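# Brush tempo drift on ballads, 115 vs 145 takes

Rehearsal room notes are at the bottom of the thread. Charts are the Doherty arrangements.

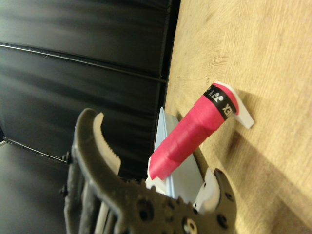

## Replies

**stunik_ride**
Tracked our trio set with a click in the drummer's left ear only. At 145 we stay within 2 bpm through the piano solo. At 115 we lose 4 by the bridge every time. Same room, same players. Is it the brushes or the chart?

**plenonton_bass**
Chart. Doherty writes the bass in two for the first 14 bars and then leaves a hole on beat 4. Whoever fills it drags. Walk through it and the tempo holds.

**D. Ellwood**
Disagree. I played that book in January with the Zuvalar quintet, bass in two as written, and it did not move. Check the sweep. If the left hand makes a full circle per bar, the return stroke arrives late at slow tempos. Use half circles, two per bar.

**stunik_ride**
He does use full circles. He says half circles sound choppy on a coated head.

**plenonton_bass**
They do. Also, Darren, your quintet had guitar comping on 2 and 4. That covers a lot. A trio doesn't have it.

**D. Ellwood**
Fair on the guitar. I still wouldn't rewrite the bass part before trying the sweep. Record one take each way, no click, and compare the bridge.

**kc_comping**
Pianist view: lay out for the first 8 of the bridge on both takes. Otherwise you are measuring the left hand of the piano.

**stunik_ride**
OK. Four takes at 115, both sweeps, walking and in two, piano out for 8.

## Room notes

- Load in at the side door
- Ride cymbal left of the piano, lid on short stick
- Bass amp off the floor
- Page 3 of the bridge is missing from the drum book, copy it from the piano part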